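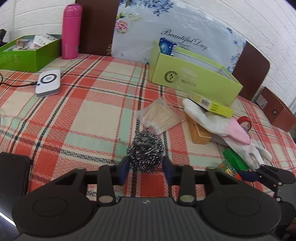

2 min read

Step 2: Tune grasp detection in Brolgate

Now the fun part! With a shiny ball of steel wool between the finger pads, you have a great test object for the perception module, full of bright highlights and dark gaps.

1. Open Perception > Masks and click the steel wool. Leave the plaid tablecloth out of the mask.
2. Set the highlight limit to 225 and watch the outline redraw live.
3. Draw a second mask on the clear bag of cotton swabs behind it.
4. Press Replay. Brolgate plays the last 20 frames with both masks on top.

Note: If the outline flickers, lower the limit a little and press Replay again.

Caution: Stop the planner before you change the pad width. A running plan keeps the old value.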